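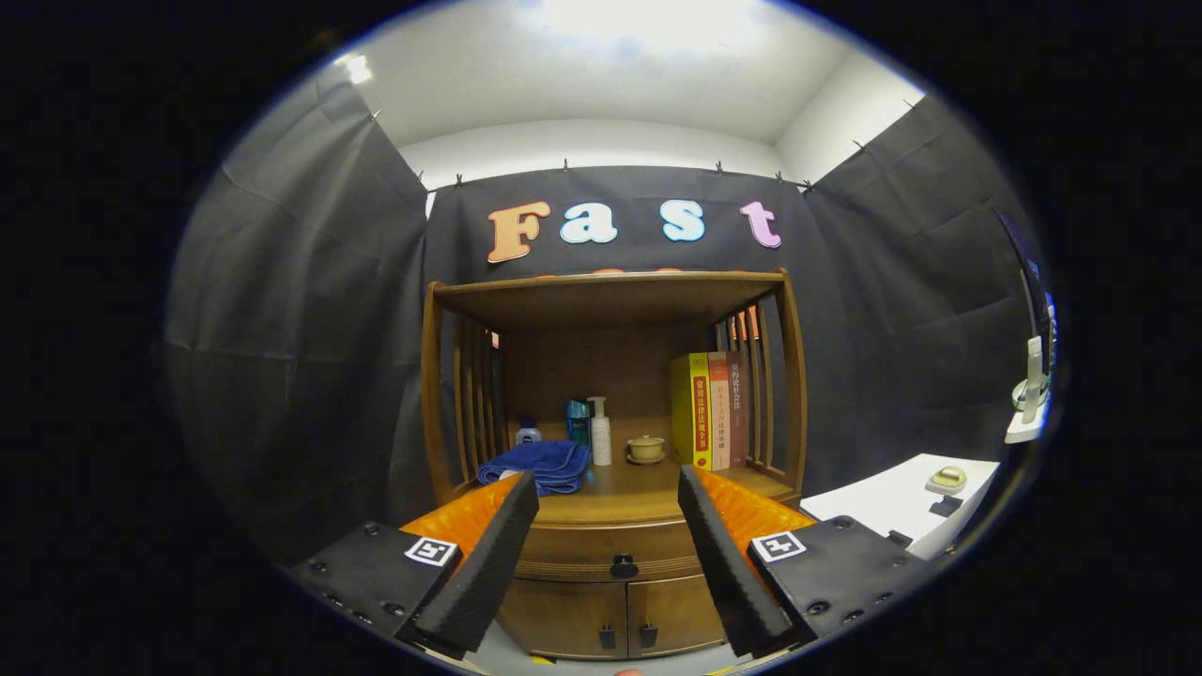

Finish on older cabinets: oil over unknown topcoat?
Forum: Refinishing and Repair

tavbridge_shop
Joined: June
Posts: 10

I have a small wooden cabinet with a medium brown finish that has gone dull on the top and around the drawer. No maker's label. I want to refresh it without stripping. Plan is to scuff with a gray pad, wipe down with mineral spirits, and apply two coats of Grunus hardwax oil. Does the oil bond over an existing film finish, or does it need bare wood?

ledgerline
Posts: 2086

It needs bare wood or an old oil finish. Over a film it sits on the surface, stays tacky and rubs off. Find out what you have first. Put a drop of denatured alcohol somewhere hidden and wait a couple of minutes. If it softens, it's shellac. If nothing happens, try lacquer thinner. If that softens it, it's lacquer. If neither does anything, it's varnish or poly.

quartersawn
Posts: 815

Agree on the test, not on the conclusion. I have put hardwax oil over worn varnish on three pieces and all of them cured. The coat has to be very thin and buffed off completely. People get tacky surfaces because they leave too much on.

ledgerline
Posts: 2086

If you buff it off completely there is nothing left on an intact film. What you have is a clean, lightly waxed varnish. It will look fine for a while but it adds no protection, and the wax gets in the way of any film coat you try later.

quartersawn
Posts: 815

Worn varnish is not intact film. The oil goes in where the varnish has thinned out, usually the edges and around the pulls, and those are the spots he wants to fix.

tavbridge_shop
Posts: 10

Tested on the underside of the drawer front. Alcohol softened it in under a minute. Lacquer thinner not tried.

ledgerline
Posts: 2086

Shellac, then. That is the easy case. Skip the oil. Clean with mineral spirits, let it flash off, then pad on dewaxed shellac at a 2 lb cut. New shellac partly dissolves the old and ties into it, so sanding between coats is optional. Pick an amber or a blond flake depending on how much color you want to add.

gomstead_joiner
Posts: 422

Alcohol will also soften some lacquers, only more slowly. Under a minute does point to shellac. I would still try the first coat on the inside of a door. Take the knobs and pulls off beforehand, or you get a ridge around each one.

quartersawn
Posts: 815

No argument if it's shellac. I would still want something tougher on the top if it's going to hold glasses. Waterborne poly over dewaxed shellac works.

ledgerline
Posts: 2086

It works, but then it can't be repaired by padding on more shellac. I would use a coaster.

tavbridge_shop
Posts: 10

Going with shellac. The Gaete flakes are the only ones stocked locally and the bag doesn't say whether they are dewaxed. Any way to tell?

gomstead_joiner
Posts: 422

Dissolve a spoonful in alcohol in a clear jar and leave it overnight. Wax settles as a cloudy layer at the bottom. If you see one, pour off the clear part and use that.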